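Tülin Akgül
30. Oktober

Seit Februar läuft bei uns im Werk Brarbridge die Greifzelle in der Konfektionierung. Ein paar Notizen dazu, was sich an den Arbeitsplätzen geändert hat. Zur Technik nur so viel wie nötig.

1/ Ausgangslage: Giltero liefert die Steuerung, Enard die Greifer, wir machen Integration und Betrieb selbst. Vorher wurde an der Linie in 3 Schichten von Hand gegriffen, gewendet und abgelegt. Der Takt kam vom Band, die Pausen vom Schichtplan.

2/ Jede neue Greifstrategie läuft zuerst in der Simulation. Dort sitzt die Kamera am Greifer, Blick nach unten, Finger im Bild. Der Boden ist absichtlich unruhig gemustert: Würfelmuster in Braun, Beige und Creme, dazu helle Fugen. Auf einfarbigem Grund erkennt fast jedes Modell eine Kante.

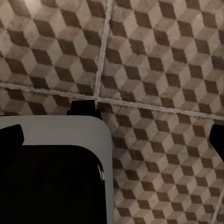
3/ Die Läufe startet Jenkins nachts. Pro Nacht sind es 2570 Griffversuche, davon landeten zuletzt 215 in der Nachprüfung. Diese Fälle sieht sich morgens ein Mensch an. Die Stelle gab es vor der Umstellung nicht.

4/ Besetzt ist sie mit 2 Kolleginnen aus der alten Linie. Beide haben jahrelang gegriffen und sehen schneller als ich, warum ein Griff scheitern muss: Finger zu weit außen, Anfahrt zu flach, Teil zu nah am Rand. Bei mir steht dafür eine Fehlerklasse im Log, bei ihnen ein Satz im Kommentarfeld. Der Satz ist meistens brauchbarer.

5/ Eingruppierung: Die Nachprüfung lief anfangs als »sonstige Tätigkeit«, also ohne Zulage. Das wurde im Sommer korrigiert — nach drei Gesprächen und einer sehr langen Tätigkeitsbeschreibung. Wer so etwas plant, sollte die Einstufung vor der Inbetriebnahme klären.

6/ Körperliche Belastung: weniger Überkopfarbeit, weniger Drehen aus der Hüfte. Dafür mehr Bildschirm. Wir wechseln inzwischen nach zwei Stunden den Platz, weil die Trefferquote beim Sichten danach merklich abfällt. Das gilt für mich genauso.

7/ Schwierig bleibt alles Weiche und Dünne. Eine helle, faserige Schnur vor gemustertem Untergrund hat keine saubere Kante, und ihre Breite schwankt über die Länge. Die Tiefenschätzung rät dann, und der Greifer schließt gern daneben. An der Linie greift man so etwas ohne hinzusehen.

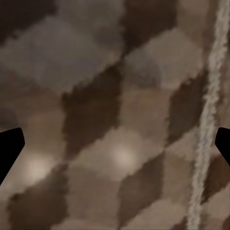

8/ Folge für die Planung: Schnüre, Bänder und Kordeln bleiben bis auf Weiteres Handarbeit. Der Platz dafür ist neu eingerichtet, mit höhenverstellbarem Tisch und eigenem Puffer, damit die Zelle nicht den Takt vorgibt. Der Puffer war der Wunsch der Schicht und stand nicht im Lastenheft.

9/ Störungen: Die Zelle darf jede Person an der Linie anhalten, ohne Rückfrage. Am Anfang wurde das kaum genutzt, jetzt mehrmals pro Schicht. Die Ausbringung ist dadurch nicht gesunken. Wir protokollieren den Grund, den Namen nicht.

10/ Offen ist die Nachtschicht. Technisch käme die Zelle mit einer Person aus, Alleinarbeit wollen wir dort aber nicht. Bis das geregelt ist, bleibt die Besetzung, wie sie ist. Fragen zur Simulation gern hier drunter, zu den Verträgen mit den Lieferanten kann ich nichts schreiben.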